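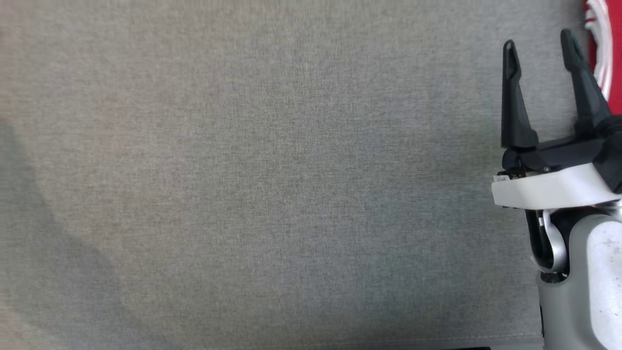 夹爪张开，手边是一片灰色织物表面。

Musero 软件组招人：双臂操作方向，控制、感知、规划、工具链

工作地点：Citmont，到岗办公，每周可远程一天
招聘人数：四人（控制一人、感知一人、规划一人、工具链一人）
用工形式：全职，另收两名实习生，实习期不少于五个月
汇报对象：Imelda Calimlim（软件负责人）

我们在做一件特别好玩也特别磨人的事：让两条机械臂把一件揉成团的衣服理平、叠好、放到该放的地方。刚性物体的抓取已经有很多成熟做法，布料完全是另一种脾气。拎起一个角，其余部分会垂下来、卷起来、把自己藏起来，刚才还看得见的领口转眼就到了背面。每天早上打开日志，总能看到一种没见过的失败方式，组里的人会围过来看，然后抢着去改。

软件组现在七个人。代码分成两大块：Adine 是双臂的控制与规划框架，Feng 是布料感知模块，负责从相机数据里找边缘、找角点、估计褶皱。两块之间用一套自己定义的消息格式通信，四月刚重写过一遍，文档还比较新，趁热来看正合适！

岗位一：控制工程师

两条手臂同时捏着一块布的时候，它们之间就多了一条看不见的约束。拉得太紧，布会从指间滑走；太松，中间垂下去，感知那边又要抱怨遮挡。你要做的是双臂协同的阻抗控制，包括张力估计、滑移检测和夹爪开合的时序。控制环路在实时内核上跑，主体是 C++，调参和分析用 Python。

我们希望你：
写过真机上的力控或阻抗控制代码，知道仿真里调好的参数上真机会怎样；
熟悉刚体动力学，能看懂也能修改别人写的逆动力学实现；
对延迟敏感，会用工具去量它；
愿意站在机器旁边调试，一只手靠近急停按钮。

有双臂或柔性物体经验更好，没有也欢迎来聊，组里做控制的 Lenni Laitinen 来之前做的是液压阀，第一次碰布料就是在这里。

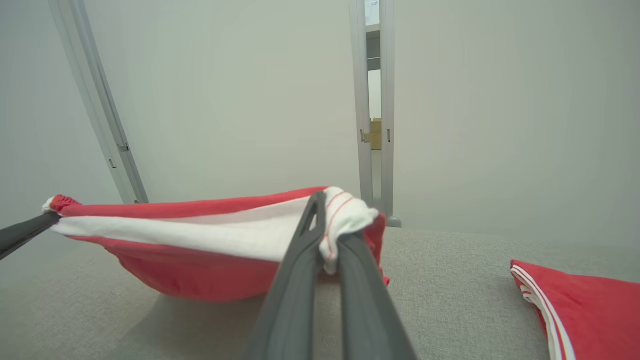 双臂各捏一端，把红白相间的衣物悬在台面上方。

岗位二：感知工程师

Feng 目前的输入来自头部视角和腕部视角。两种视角各有各的麻烦：头部看得全，可是手臂自己会挡住布；腕部看得近，夹爪一合拢，最想看的那几厘米反而看不见了。怎么把两边的信息拼起来，怎么在布料运动时保持角点的身份不变，是接下来半年的主要题目。条纹、镶边、里外两面颜色不同的衣服既是线索也是陷阱，模型有时会把一条白边当成布的边缘，规划就会朝着一个不存在的角点伸手过去。

我们有一个内部评测集，2000 段标注好的操作片段，覆盖 116 件衣物。标注规范写了 29 页，欢迎你来把它改短。

我们希望你：
训练并部署过分割、关键点或跟踪模型，能说清楚它在什么情况下会坏；
熟悉多相机标定和时间同步，手眼标定自己动手做过；
Python 和 PyTorch 顺手，能把模型压到机载计算单元上跑；
看到一张奇怪的误检图会有点兴奋。

岗位三：规划工程师

展平、对折、放置，每一步单独拿出来都不算太难，连在一起就需要不停地重新判断：现在该换手吗？要不要放下重新抓？这一角值得再找一次，还是先叠了再说？Adine 里现有的任务层是行为树加一组手写的恢复策略，能用，但是长得越来越快，我们想把其中一部分换成能学习的策略，同时保留可以解释、可以打断的结构。底层的轨迹生成也归这个岗位，包括双臂避碰和在接触状态下的局部重规划。

我们希望你：
做过机械臂运动规划，采样类和优化类方法至少精通一种；
对模仿学习或强化学习有实际经验，跑过真机实验更好；
能写清楚的设计文档，也能接受它在评审时被改得满篇批注；
耐得住性子看回放。

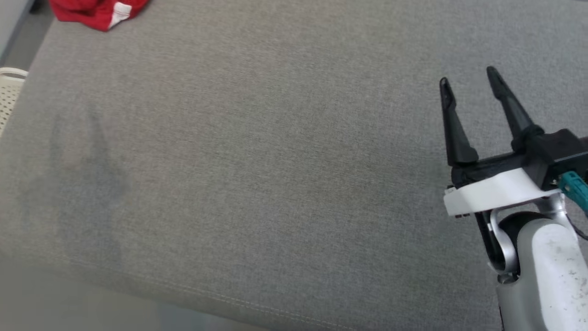
岗位四：工具链工程师

这个岗位我们盼了很久！数据回放、多路视频对齐、日志检索、回归测试、固件与软件版本的匹配检查，目前散落在各人的脚本里，有几个脚本的文件名里还带着“最终版”三个字。你来之后会有很大的自由度，把它们变成一套大家真心愿意用的东西。

眼下最急的三件：
把双臂、夹爪和相机的时间轴放进同一个回放界面，拖动时不卡；
每次合并代码后自动在仿真里跑 72 个标准用例，失败时给出可以直接打开的片段；
遥操作录制端的断点续录和磁盘告警。

技术栈以 Python、TypeScript 和少量 Rust 为主，前端框架可以由你来选。我们希望你做过给工程师用的内部工具，也喜欢走到同事桌边看他们到底怎么点鼠标。

实习生

实习生会跟着上面四个岗位中的一个，拿到一个能独立做完的题目，比如比较两种角点跟踪方法，或者给张力估计做一套测试夹具的驱动。在读本科高年级、硕士、博士都可以。每人有一位固定导师，每周一次一对一，真机时间和正式员工一起排班，不用等别人用完。

日常是什么样的

上午十点有一个十五分钟的站会，就在机器旁边开。真机时段以两小时为单位预约，夜间不安排无人值守的双臂运行。代码评审要求至少一人通过，涉及实时环路和安全限位的改动要两人。每两周有一次“拆解会”，挑一个失败片段从传感器数据一路看到电机指令，谁都可以提片段，做硬件的同事也常来。上一次大家为一只袖子吵了一个多小时，最后发现是时间戳的单位写错了，散会时人人都很高兴。

待遇

有竞争力的薪资，具体范围在第一次通话时就会告知；
五险一金按全额工资缴纳；
年假十五天起；
每年一次学术会议或技术培训，费用由公司承担；
工作设备自选，午餐由公司提供。

面试流程

第一轮是三十分钟的通话，由 Imelda 或 Lenni 来打，主要聊你做过的东西。第二轮是技术面，九十分钟，我们会给你一段真实的日志和代码，一起找问题，可以查资料，可以用自己熟悉的编辑器。第三轮请你来 Citmont 待半天，看机器，和组里每个人都聊一聊，路费由我们报销。没有算法题笔试。每一轮结束后五个工作日内给答复，没有通过也会写明原因。

如何申请

请通过 Musero 招聘页面提交简历，注明申请哪个岗位，并附上一段话，讲一个你亲手查出来的、印象最深的问题，机器人的、网页的、洗衣机的都行。有代码仓库、视频或论文的话把链接一起附上。中文英文都可以，组内讨论两种语言混着用。

岗位自 2024年5月 起开放，招满为止。四个岗位可以同时申请两个，请在材料里写明先后顺序。对岗位内容有疑问，可以在招聘页面留言给 Lenni Laitinen，技术问题他回得尤其快。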